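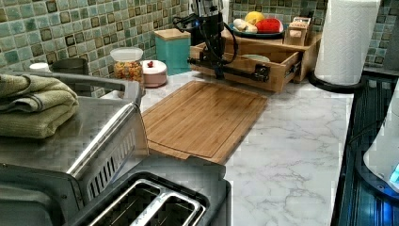
Ruddock Center Completes Refurnishing of Its Practice Kitchen

Posted 10/11/2019

NONHOLM – The Ruddock Center for Home Skills has completed the refurnishing of the practice kitchen on its ground floor. Classes resume there this week, and enrollment for the winter session of the Indow household program is now open.

The kitchen is used by adults setting up a home for the first time, by people returning to independent living after a hospital stay, and by families who attend the Center's shared cooking mornings. It covers 197 square feet and had kept the same cabinets and counter for many years. Planning for the present work began after a survey sent to past participants, 333 of whom returned the form. Most of the written comments dealt with two subjects: a lack of clear working space, and difficulty in finding small utensils during a lesson.

The new counter has a white, marble-look surface with soft gray veining. Behind it is a backsplash of small square mosaic tiles in sea green, teal, gray and olive. The tile colors were selected from several sample boards displayed in the lobby in September, when visitors were invited to mark their preference on a card. The sea green board received the most cards, with a plain cream tile in second place.

Storage on the counter has also been changed. A wooden organizer with a shallow, tray-style bamboo drawer now stands at the back of the work surface, and its top serves as a shelf. Dry goods are kept out on the counter where they can be reached without bending or stretching. Breakfast cereal, for example, is in a clear glass jar with a white lid, close to a square teal canister with a light wooden lid.

"The people who come to us are often arranging a kitchen of their own in the same month," said Eluned Mathias, head of the Indow program. "They asked us for a counter that looks like one they might have at home, with a cutting board, a toaster and a few things they use every day. They also asked to be able to put a pan down somewhere."

A bamboo cutting board with a groove around its border is part of the counter equipment. Participants in the introductory class will be shown how to wash and dry a bamboo board, how to oil it, and where to store it between uses. Boards for raw meat are kept separately in the lower cabinet beside the sink and are marked on the handle. This arrangement is unchanged from last year.

The first two meetings of the introductory class will continue to use play food. Lemons, red fruit and other pieces are set out on plates and trays while participants practice laying out a counter, clearing it and returning each item to its place. Work with fresh ingredients begins at the third meeting. Ms. Mathias noted that the pieces are also popular with the children who attend the family mornings, and asked that parents check pockets and bags before leaving. A number of pieces went home by accident last winter, and several have been mailed back.

Countertop organizers and storage containers were supplied by Skimport, a household goods firm with a showroom on the north side of Nonholm. The firm will also supply replacement lids on request for one year. The Center's own maintenance staff fitted the counter and set the tile over a period of three weeks, during which cooking classes met in the dining room with portable burners.

Labels and Drawer Contents

Under the new arrangement, every drawer and container in the kitchen is to have an assigned use, recorded on a printed sheet kept inside the pantry door. The sheet is available in large print. Participants are asked to consult it at the end of each class and to leave any item they cannot place on the dining room table, where the instructor will collect it.

Instructors have been asked to keep drawers shallow in content as well as in depth. Items should lie in a single layer so that each can be seen when the drawer is pulled out. Knives are not to be placed in any counter drawer and remain in the locked cabinet, as before.

"We tried three different layouts with the staff before settling on this one," said Nerys Howells, who teaches the storage and meal planning classes. "In the first, the dry goods were on the other side of the stove, and people were walking back and forth with open jars. The present layout is better for the classes we teach now. I expect we will move a few things again before spring – the tea, certainly."

Enrollment and Fees

The Indow program has enrolled 805 participants since it was first offered at the Center. The winter session has 38 places, divided among the introductory class, the storage and meal planning class, and the family cooking mornings. Places are assigned in the order in which completed forms are received. Applicants who were on the waiting list at the close of the fall session have been contacted by mail and do not need to submit a new form.

There is no charge for the introductory class. A materials fee applies to the other two and may be reduced or waived on application to the front office. Requests for a reduced fee are confidential and should be made before the first meeting.

Participants should bring an apron and wear closed shoes. Outside food may not be stored in the practice kitchen refrigerator, with the exception of items needed for medical reasons, which should be marked with the owner's name and handed to the instructor on arrival.

The kitchen is accessible from the parking lot by the side entrance, which has a ramp and an automatic door. Persons who need a lowered work surface or a seated workstation should say so on the enrollment form so that one can be prepared in advance. A sign language interpreter can be arranged with two weeks' notice.

Donations of Kitchen Goods

The Center is able to accept donated glass jars with tight-fitting lids, wooden or bamboo boards in sound condition, and unopened sets of storage containers. It can no longer accept small electrical appliances, chipped dishes or nonstick pans with worn surfaces. Donations may be left at the front office during opening hours and should not be placed at the side entrance.

Enrollment forms are available at the front office and at the Nonholm public library. Questions about class content should be directed to Ms. Howells, and questions about fees and transportation to the front office.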